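Chapter 8
Looking After a Hand-Held Gripper Pair

The Plokura cell at the Jayasinghe workshop uses two hand-held grippers, left and right. Each finger turns on a pivot bolt and closes on a textured pad. The pads wear first. In the service log kept by Kibet Nzioka, 18 of the 308 entries concern a pad, and most of those began as a slipping grip on something soft.

This chapter covers inspection, cleaning and pad replacement, in that order. Do not adjust a pivot bolt until the pads have been checked - a worn pad and a slack bolt feel much the same at the handle.

Soft goods make the best test load. A sponge shows uneven closing through the way it tilts between the fingers, and a paper towel will slide out of a jaw that still holds a rigid block. Test both grippers at the same table before any part is removed, and record the result for each side.
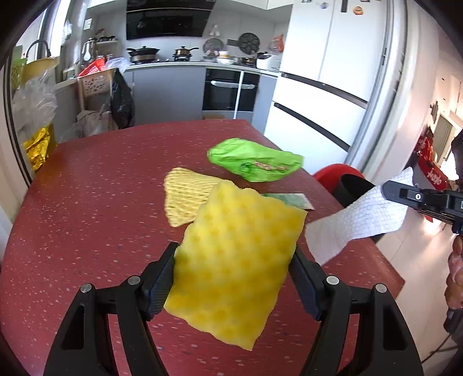 8.1 Inspecting the pads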